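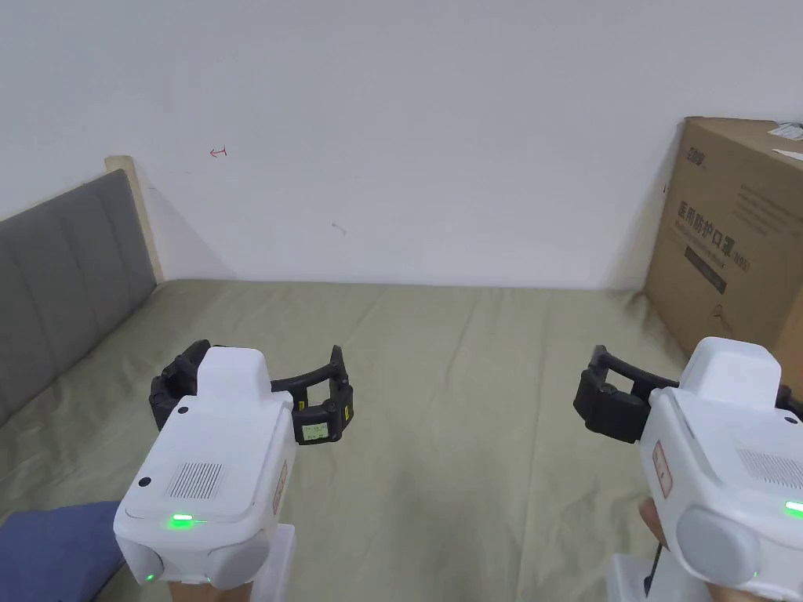 **Hillell publishes bed-making specification for furnished rentals placed against a wall**

Rorklow, 2021-03-09 – Hillell, a supplier of bed linen and changeover services to furnished rental apartments, has published a work specification for beds that stand with one long side against a wall. The specification is named Emberg. It covers the fitted sheet, the headboard side, the wall side, cushions and the floor and corner space next to the mattress. It replaces the two pages on the same subject in the general changeover manual.

Emberg applies from today to all 480 apartments under contract with Hillell in the Rorklow area. Together these apartments contain 1,165 beds. Owners and managing agents do not need to sign a new agreement, and the price per changeover stays the same.

## Scope

The general manual was written for beds that can be reached from both long sides. In small bedrooms this is often not the case. A bed pushed against the wall has one long side that cannot be reached standing up, and the usual order of work leaves slack fabric at the far edge. Inspection reports filed since November listed the same three findings for such rooms: a far corner that had slipped off the mattress, creases running across the middle of the sheet, and items left between the bed and the wall.

The specification covers single and double mattresses with fitted sheets. Flat sheets, bunk beds and sofa beds remain under the general manual. Mattress toppers are treated as part of the mattress if they are strapped on, and are removed before work starts if they are not.

## Order of work

1. Clear the mattress. Cushions, clothing and bags are moved to a chair or a clean surface outside the work area.
2. Pull the bed away from the wall by the width of a forearm. Beds fixed to the wall or floor are left in place and marked F on the room sheet.
3. Fit the far corner at the headboard end, then the far corner at the foot end.
4. Fit the near corner at the foot end and then the near corner at the headboard end.
5. Smooth the sheet with flat hands from the wall side toward the near side. Work in passes that overlap by half.
6. Tuck the elastic edge fully under the mattress on all sides.
7. Push the bed back and check the far edge from the foot end. The line between mattress and wall should be straight.

Step 5 is repeated once if creases remain. Ironing on the bed is not permitted. Light creases from folding and storage are accepted and do not count as a finding. Folds that can be lifted between two fingers do count.

## Upholstered headboards

Fabric headboards with vertical panels collect dust in the seams. Emberg calls for a soft brush attachment, moved from top to bottom along each seam, before the clean sheet is fitted. Wooden posts and frame parts are wiped with a damp cloth that has been wrung out well. Water must not run from the wood into the padding. Stains on the fabric are reported and are not treated during a changeover – this work is booked separately.

Sheets are to be tucked between mattress and headboard by hand. Tools with a hard edge, including the plastic tucking blades sold for this purpose, are not allowed next to upholstery.

## Walls, corners and stored items

Boxes standing at the foot end or in the corner next to the bed are a common cause of incomplete work, because they cover part of the sheet edge. Under the new specification a box is moved before the far corners are fitted and put back only if the owner has listed it as stored goods. Unlisted boxes are noted on the room sheet by the text printed on the outside. They are not opened.

Pen marks and scuffs on painted walls are recorded with their position. Staff do not try to remove them. Test cleaning on matte white paint left shiny patches that were easier to see than the marks themselves.

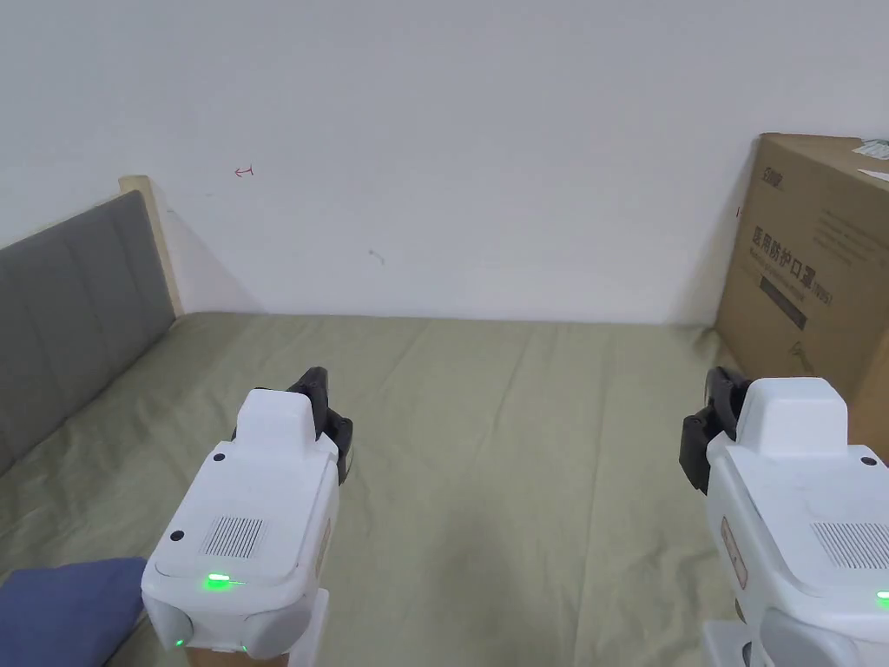

## Linen

Emberg is matched to the fitted sheets in the Hillell Do range. Do sheets have an elastic edge on all four sides and are washed at 60 degrees Celsius. Owners who supply their own linen can continue to do so. In that case the sheet must carry a readable size label, and any sheet that does not reach under the mattress at all four corners is returned to the owner unused.

Sheets with holes, open seams or worn elastic are taken out of use at the laundry. Color differences between old and new sheets of the same shade are accepted within one apartment, but two shades are not combined on one bed.

## Inspection and records

Each wall-side bed is checked against 9 points on the room sheet. A bed passes when all points are met or when an exception has been entered in writing. Failed beds are made again during the same visit. Repeated failures in the same room lead to a review of the bed position, and Hillell may propose that the bed be turned or moved. The decision stays with the owner.

Room sheets are kept for 60 days and can be requested by the owner or managing agent during that time.

## Availability

The full text of Emberg is available in print from the Hillell office in Rorklow and is enclosed with the next monthly statement to contract customers. Managing agents outside the contract area may use the specification free of charge for their own staff. Linen in the Do range can be ordered separately, with delivery to addresses in Rorklow only.

## About Hillell

Hillell supplies, washes and fits bed linen for furnished rental apartments. The company operates its own laundry in Rorklow.

Press contact: Hillell press office, Rorklow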